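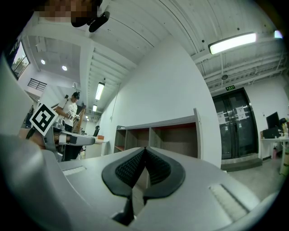

Print this article
E-mail this article

3. Site and Survey Method

3.1 The upper floor

The Pranduvum building was put up for light manufacturing and later divided into rentable workrooms. The survey covered the upper floor, which is used for bench work and product trials. The original roof structure was kept during conversion. No suspended ceiling was installed, and the deck and beams were painted white along with most of the walls. Daylight enters at one side, near the mezzanine railing and the stairs, and falls off quickly toward the interior. The tenants, Suser and Hoàng, share the floor and had no written lighting plan. The only earlier record was a wiring schedule prepared by the contractor, Banda, at the time of conversion.

Users had made two recurring complaints: glare when looking up from the benches, and dim lower shelves along the walls. Both were taken as starting points for the survey.

3.2 Measurement

Horizontal illuminance was measured on a grid at a height of 80 cm, with the electric lighting on. Vertical illuminance was measured at the face of each storage unit, once at the top shelf and once at the lowest. The working target for general tasks was 300 lux. Readings were taken by one operator (Cúc Cao) to avoid differences in meter handling, and each point was read again if the first value differed from its neighbors by more than expected for its distance from the nearest fixture. Daylight was recorded separately and is left out of the values discussed in this section.

3.3 Ceiling and wall surfaces

A corrugated deck reflects light unevenly. The sides of each ridge face in different directions, and a fixture hung close to the deck lights one side more strongly than the other. White paint reduces the contrast but does not remove it. Beams add a second, coarser pattern of light and shade. For the room calculation the deck was treated as a flat surface with a lowered reflectance, and the beams were entered separately.

The tall white wall shown in Figure 2 was the simplest surface on the floor to model. It is plain from ceiling to floor, apart from a thin gray cable and the small white outlet box at which the cable ends. A low, wide shelving unit in dark gray-brown wood laminate stands against its lower part. The change from white wall to dark laminate falls below eye level for a standing person, and it was kept in the model as a separate band.

Figure 2. White wall with low shelving under the corrugated ceiling. Five fluorescent fixtures are in view. 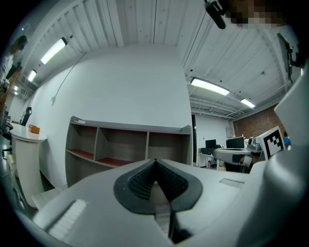
3.4 Fixture positions

Fixture positions were transferred to the floor plan by plumb line. Mounting height was measured to the lower face of each lamp housing. Where the wiring schedule and the measured position disagreed, the measured position was used in all later calculations.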